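# Monday at the Monex open day

I got to Baloteo early, and the hall was already noisy. Monex opens its workshop once a year, in March, and this time 70 people had signed up – me included! The idea is simple: the arms pick up everyday stuff, one piece at a time, and you get to stand close and watch. A clear plastic bottle was one of the things on the list.

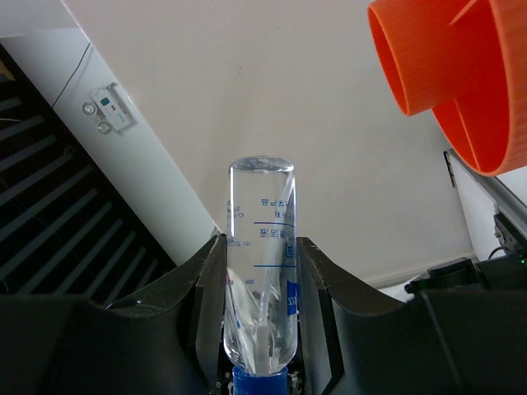 I'd come with Pietrzak's old brochure in my bag, which promised 100 picks an hour (I had my doubts). Then came the pens, and I stayed far longer than I'd planned. A green deli highlighter, held upright between two black fingers – I loved that one.
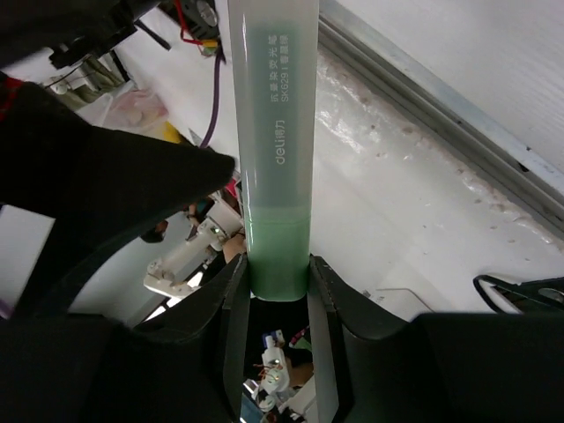 So can a small shop afford an arm like this? Grikine rents them out, with a minimum of 2 weeks.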